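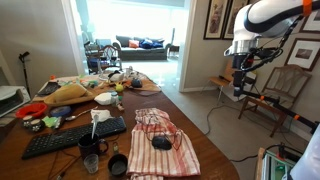 I drove up to Bakholm for the open practice with low expectations and a full thermos, and I ended up staying until they turned the gym lights off on us. If you have never been to one of these preseason open days, you should go at least once. It costs nothing, the parking is easy, and you get closer to the players than you ever will in November when the games count.

The doors opened early and the line was already past the ticket windows. I got talking with Annapurna Fernandes, who was there to see her nephew Murali, a sophomore guard who played 324 minutes last season and would like a lot more of them. She had brought a folder of old box scores (a woman after my own heart!) and we compared notes all the way up to the bleachers.

The practice itself ran in two halves. First came the shooting drills, and I could have watched those all day. Coach Katherine Condori keeps things moving, and she has a voice that reaches the back row without a microphone. Murali Fernandes started cold from the left corner and then hit what felt like everything, with his aunt on her feet for most of it. Renato Montecinos looks stronger than he did in the spring, and his hook shot with the off hand is a real thing now — I had read about it on the boards and didn't believe it until I saw it go in over a taller man. 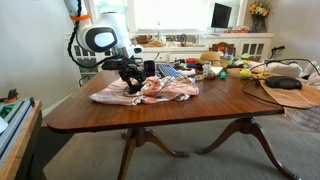 After the water break they scrimmaged, starters against everybody else, and the starters did not have an easy time of it. The bench group pressed full court from the first whistle and forced a whole string of bad passes. Coach Condori stopped play twice to walk the point guards through the same trap, and she was patient about it the first time. The starters pulled it out, 60 to something in the high fifties. The scoreboard operator and the man beside me disagreed on the last basket, so I'll leave it there.

Then came the part I'd really driven for, the tour of the Thomas wing. Huiling Ye, the equipment manager, took us back in small groups through the weight room, the film room and the long hallway with the old team photos. She told us they had 554 people through the doors by noon, which is more than they drew for a couple of games last winter. I asked her about the new floor and got a very thorough answer about maple and humidity, and I enjoyed every word of it.

One small complaint: the snack stand ran out of pretzels before the scrimmage even started, so bring your own lunch. I'm planning to go back for the Grirkitz exhibition, and Annapurna has promised to save me a seat on the aisle.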